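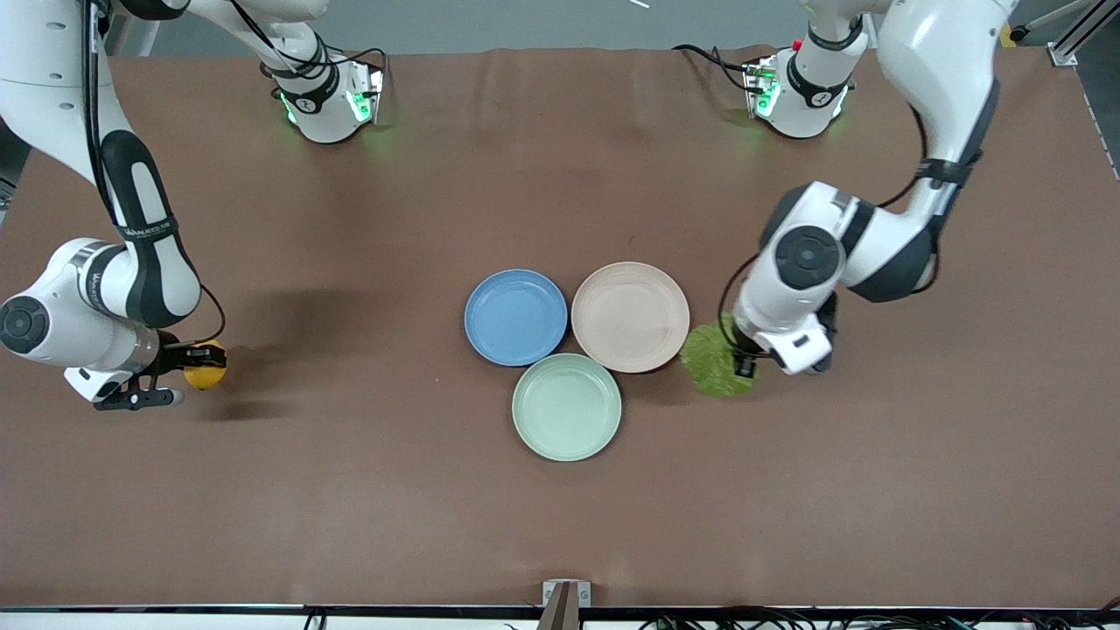
Gresevham Recipe Cards: README

Hi, and thanks for having a look. Gresevham is a collection of 3,391 handwritten recipe cards that I've been typing up in the evenings since I inherited the first tin from my great-aunt. She lived in Ballarat, cooked for shearers when she was young, and never threw out a card in her life. People heard I was doing it and started handing me their own tins, so it grew — and grew!

What you get

One big file, cards.csv, with a row per card. There's also a folder called scans (front and back, where the back had anything on it) and a file called measures.txt that I'll get to in a minute.

The columns in cards.csv are:

card_id: my own number, in the order I typed them, so it means nothing much
tin: which tin or box the card came out of
title: exactly as written, including "Joan's Good One"
body: the whole recipe, spelling left alone
kind: slice, biscuit, pudding, savoury, pickle, jam, drink, household
hand: a letter for whose handwriting I think it is
decade: my guess, blank if I couldn't make one

"Household" is for the non-food cards. There are 56 of them, mostly furniture polish and cough mixture. Please don't make the cough mixture.

About the measures

This is the bit I get emails about. A lot of the older cards use breakfast cups, dessertspoons and gills, and one family wrote everything in "blue jugs". I haven't converted anything in the body column. The measures.txt file has my best conversions, and remember that an Australian tablespoon is 20 mL, so if you're cooking from these in Canada or the UK go easy on the bicarb. Oven temperatures are worse. "Moderate" I've put down as 180°C and "quick" as 210°C, but go by the colour of the thing in the oven.

Spelling and gaps

I kept every spelling as I found it, so a search for zucchini will miss "zuchini", "zukini" and my favourite, "the green ones". Where I couldn't read a word I've put [?]. Roughly 200 cards have at least one of those, nearly always from golden syrup getting there first. Zubaida Abbasi went back over the pickle cards with me and sorted out a heap of them, and she also worked out that hand F and hand K are the same woman before and after she got glasses.

What's missing

Plenty. It's very heavy on baking and very light on weeknight tea, which I suppose people didn't need written down. Most of the tins came from western Victoria, so don't go treating it as what the whole country ate. Ilídio Cordeiro has a box of his mum's cards in Portuguese that I'd love to add, but I want someone who reads it properly to check my typing first.

Versions

The first version had 1,000 cards and no tin column, which was silly of me. The current one went up in September. If you've got the old one, grab the new file and start again, as the card numbers have moved.

Using it

Cook from it, print it, put it in your school fete cookbook. Names of living people have been taken out of the body text (titles I left, with permission from the families). If you spot a mistake, send me the card_id and what you reckon it should say — a photo of the same recipe from your own tin is even better!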